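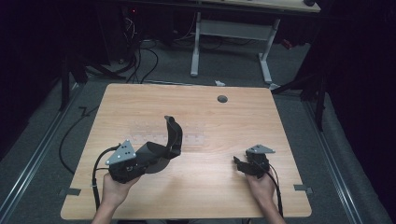
Setting up the Rulstead club laptops

3. Putting the coding software on

I wrote this part after our July session, when half the girls in my group were still staring at a loading bar at home time. Do it the evening before if you can!

1. Plug the laptop in and switch it on. The battery needs to be over 20 per cent or Sumik won't install (it just sulks and closes).

2. Open the Sumik folder and double-click Setup. Say yes to everything except the sample projects -- they take up 400 MB and we never use them.

3. When it asks for a class code, type 505. Leave the name box blank, and each girl can fill in her own on the day.

4. Restart. I know, I know, but do it.

5. Open Sumik again and pick Vik from the list of lessons. It's the gentlest one for anyone who hasn't coded before, and there are 8 short puzzles in it.

Note: if the screen stays grey, you've probably got last year's version. Remove it and go back to step 2.

Caution: don't let two laptops share one login. The second one wipes the first one's saved work, and I've had tears over that.

Spare chargers are in the Dadov box, under the leaflets.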